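Kalari slack fault

The Kalari slack fault is a type of failure in robotic gripping in which a gripper takes hold of a soft wound object, such as a ball of yarn or twine, but leaves a loose strand outside its fingers. When the arm is raised, the strand can catch on the container, and the container is pulled over or dragged along the table. The name comes from Kalari, the laboratory in which the fault was first written down as a separate category.

Background

Before the name existed, such cases were recorded as ordinary grasp errors. Takeshi Murakami, who was then responsible for the test logs at Kalari, noticed that many of these errors had a normal finger position and a normal closing force. The gripper had done what it was told to do. In a series of 300 attempts, 19 ended with the container lying on its side, and in all 19 a strand was found around the latch or the hinge of the lid.

Containers with a front lid are considered the most difficult. The opening faces sideways while the arm usually comes from above, so the fingers have little space. An open lid also gives the strand one more edge to hold on to.

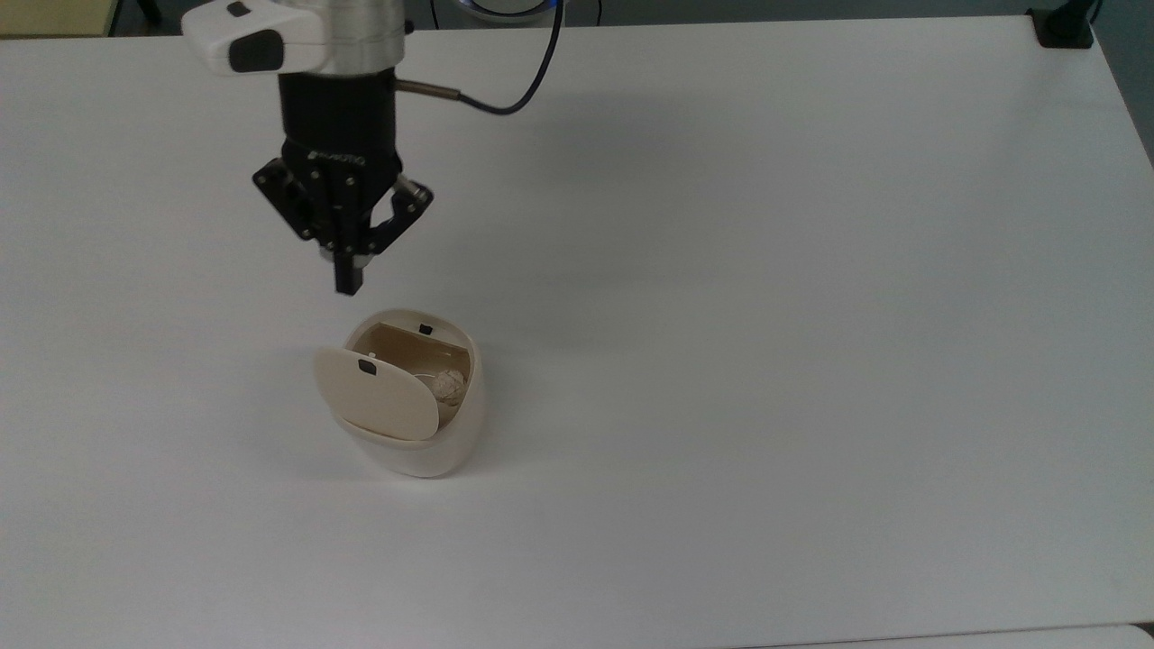

2 min read

Two-finger gripper over an egg-shaped container with a ball of twine or yarn inside.

Detection

The fault is hard to detect early. A thin strand adds almost no load during the first part of the lift, and the force signal stays flat until the strand becomes tight. After this the signal rises quickly, and a controller with a slow stop limit reacts too late. At Kalari the limit was at first set for rigid objects and had to be lowered.

Camera checks were also tried. They worked poorly when the strand and the object had the same pale color.

Prevention

Chiyo Chiba proposed a short pause after the first part of the lift, followed by a small sideways movement. If the force changes during this movement, the arm goes down again and opens the gripper. The method is known as the Kubo pause, after the test program in which it was used. It makes each cycle longer, and for this reason it was not accepted by all users.

Other measures include fixing the container to the table and tucking the end of the strand into the ball before the test.

See also

Grasp planning
Slip detection
Force limit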